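The woman behind the Garnley repair nights wants you to keep your wobbly chair

She asked me not to use her name, partly because she is shy about it and partly because, as she put it, half the town already knows where she lives and the other half would only start dropping off bar stools. So she will have to be "she" in what follows, which suits her. Most people in Garnley just call her the chair lady anyway.

We met at her kitchen table on a wet October afternoon, with a pot of tea between us and a plate of date slice that she kept turning so the bigger pieces faced me. The table is older than she is. It came from her grandmother's place out near Dratport, on the back of a borrowed ute, and one of its legs is a replacement she turned herself when she was still learning. "It's the wrong timber and it's a bit fat at the ankle," she said, patting it. "I could do a better one now. I've gone off the idea, though. I like seeing where I started."

She started, by her own account, out of bad temper. She had bought a set of dining chairs from a shop in the city and the second one gave way under her brother-in-law at Easter lunch. The shop offered her a discount on another set. "I was so cross I couldn't speak," she said. "He was fine, he was laughing, he had gravy down his shirt. But I looked at the joint and there was hardly any glue in it. Somebody had made a chair and not bothered to glue it! I thought, well, I can do better than that with a tube from the hardware."

The tube from the hardware did not, as it happened, do better, and the chair came apart again by the June long weekend. That sent her to the library, and then to a night class, and then to an old Głowacki manual on chair joints that a neighbour had found in a box at a garage sale. She still has it. The spine has gone and the pages are held together with a bulldog clip, and she reads bits of it aloud to people whether they want her to or not.

The repair nights grew from there, though she is vague about exactly when. Neighbours brought things to her carport, and then neighbours' cousins did, and when winter came she asked if she could use the hall. They run twice a month now, from 7 in the evening until the kettle is empty, and you don't need to book. There's a gold coin tin for glue and sandpaper. The only book-keeping she does is an exercise book where she writes down every piece that comes through, and the week I visited she was up to number 926, a child's rocking chair with a split runner.

"People apologise for what they bring," she told me. "They say, oh, it's only a cheap one, it's not an antique, I feel silly. And I say, do you sit on it? Do you put your cup on it? Then it's doing its job and we'll have a look."

Little tables are her favourites. She will talk about them for as long as you let her, and I let her for quite a while. A little table, she says, gets moved more than anything else in the house. It gets dragged by the top, kicked on the way to the loo, stood on to reach the smoke alarm. The screws work loose where the leg meets the underside and people put up with the wobble for years, with a folded beer coaster under one foot.
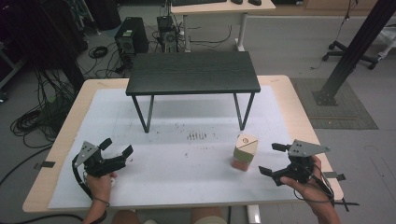 A small table with a dark wood-grain top and thin metal legs, set up on paper.

Her method for a loose leg is a plain one. Turn the table over on something soft, take the leg right off, and look at the hole before you look at anything else. If the thread has chewed it out she packs it with slivers of timber and glue, leaves it overnight and starts again with a fresh pilot hole. "Overnight," she repeated, with her finger up. "Everybody wants to do it in ten minutes. I had a fellow who drove home with his table on the back seat and rang me from Skurley to say the leg was on the floor of the car."

I asked whether she ever tells people to give up on a thing. She took her time over that one, and refilled both our cups. Sometimes, she said. Swollen chipboard is very hard to bring back, and she won't touch a high chair if she has any doubt about it. But she tries to save a part, a drawer knob or a good rail, so they have something to take home.

The hall needs a new floor, and she has been quoted about 2,000 dollars for the worst corner. She plans to ask for quotes again after Christmas – "there's always one who's quiet in January" – and until then the heavy sideboards go down the kitchen end, where the boards are sound.

By then the rain had eased, and she walked me out through the carport, past 2 armchairs waiting for new webbing and a piano stool with no top. She wanted to know what I sat on at work. I told her, and mentioned that it leaned a bit to the left. She said to bring it in.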